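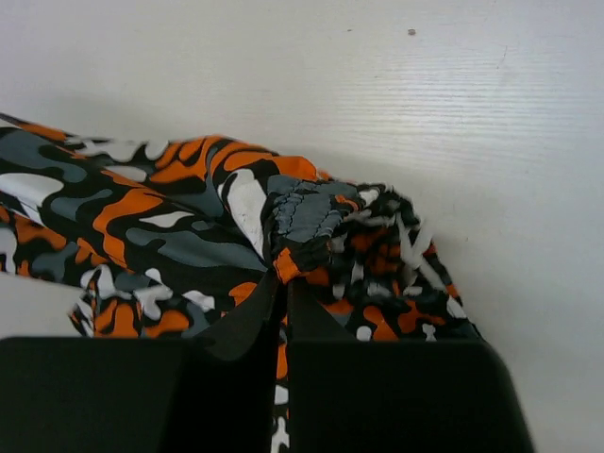 *Tolora Doležal*

I am fed up with recipes that say "season to taste" and leave it there. To whose taste? Mine at 10 in the morning, with a mouthful of toothpaste?

I made the lentil soup from the Iltent website on Saturday (538 reviews, nearly all glowing) and it wanted a whole teaspoon more salt than I'd have dared put in. I only found out by ringing my sister, who'd made it already. Just print the teaspoon! I can always use less.

Cake recipes don't do this. They say 90 grams of butter and mean it, and people still fiddle with them quite happily. Savoury cooks seem to think a number is an insult – well, I'm not insulted. I've been cooking for years and I still like to be told.

And while I'm moaning, "a handful of parsley" can go too. My hands are tiny.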